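Filed under: Opera at Home, Gear Reviews

Plamov Vamside soundbar: three months of opera in the living room

I bought the Vamside in March, when every house I had tickets for closed and the only opera left was on a screen. My TV's own speakers made the chorus sound like a radio in the next room. The bar cost $700, more than I had planned to spend.

Setup took 26 minutes with the printed guide. The bar is 52 inches long, so measure your shelf first. Mine hangs over on both sides.

Voices are the best part. I played the Willivside festival's stream of Carmen, with Sandrine Jacquet in the title role, and could follow her low notes under the full orchestra at a normal volume. Hervé Lebrun's conducting is on the fast side and the bar kept the strings clear. Applause sounds harsh, and the Theater setting makes it worse. I leave it on Music. 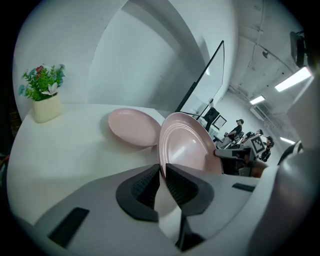 Pink plates and a flower pot on the white table.

Bass is only fair. The drums in the Verdi Requiem had little weight until I pushed the level up two steps, and then the male voices got thick. A friend has the older Hoarau bar, which does better here but is duller on top.

The remote is small and has no backlight. There is also a slight delay over Bluetooth, enough to put the singers' lips out of step. Use the cable.

I would buy it again for voice and chamber music. If you mostly watch big Wagner productions, look for something with a separate subwoofer.

Rating: 4 out of 5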